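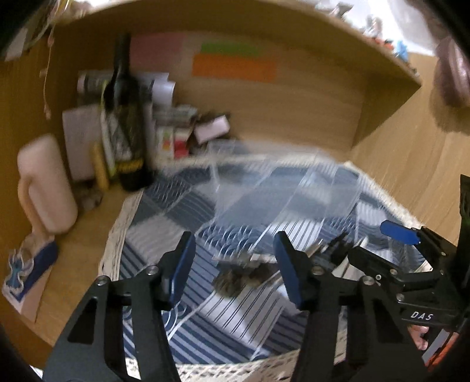
Why school robotics should spend more time on the desk

By Maricica Matei

School robotics in this country is still organised largely around the contest. A team is given a field with painted lines, a set of foam blocks and a time limit, and the year is planned backwards from the day of the final. I have supervised student projects for 17 years, several of them under exactly that arrangement, and I do not wish to see the contest abolished. I do wish to argue that it should no longer decide what pupils learn about machines that handle things.

The contest field is a place from which difficulty has been removed. Every block has the same size and weight. The floor is flat and the lighting is agreed in advance. A pupil who succeeds there has learned to drive, to time a sequence and to work under pressure, and these are real achievements. The same pupil may never have asked why a jaw that closes well on a foam cube fails on a pencil, or what a loose piece of cloth does when one corner of it is pulled.

Our own course, which the students named Murín, was moved from the field to the desk in January. The pupils work by hand with gripper tools, carrying out small tasks of the kind that anyone performs at home: tidying, sorting, setting one thing beside another. Patterned fabric, soft materials and clear plastic are welcome. A session is judged by the written account that follows it, and each account must include at least one attempt that went badly.

The objections to this are well known to me and deserve a fair answer. The first is that the work looks slight. Parents who visit expect movement and noise, and they find a pupil bent over a tabletop, opening and closing a pair of jaws. I accept that it makes a poor spectacle. A chemistry lesson makes a poor spectacle too for most of its length, and we do not propose to cancel chemistry.

The second objection concerns marking. A contest produces a score, and a score can be reported to the head of department without discussion. The students on Murín produced 731 short recordings over the course, together with their notes, and it took 2 members of staff a good part of the holiday to read and grade them. This is a real cost. Any school which adopts the approach should budget for it openly and should not rely on the goodwill of whichever teacher is least able to refuse.

The third objection is the strongest. Some pupils are drawn to engineering by rivalry, and they may leave if the rivalry is taken away. We lost one such pupil in the first month. I regret it, and I have no complete remedy to offer. We have since kept a small contest team, named Drikero, which meets after lessons and is limited to 10 members. Several of its members attend both.

What persuades me that the change was right is the quality of the questions. Under the former arrangement, pupils asked me how to make the machine faster. They now ask where a hand touches an object first, how hard it presses, and how it knows when to stop. These are questions on which grown engineers spend whole careers, and a pupil of fourteen can begin on them with a pair of jaws and the contents of an ordinary desk.

I would therefore ask those who set the regional syllabus to give handling tasks equal weight with contest work in the assessed portfolio, and to allow marks for a failure that has been properly recorded. The present guidance allows none, and pupils read guidance more closely than we suppose.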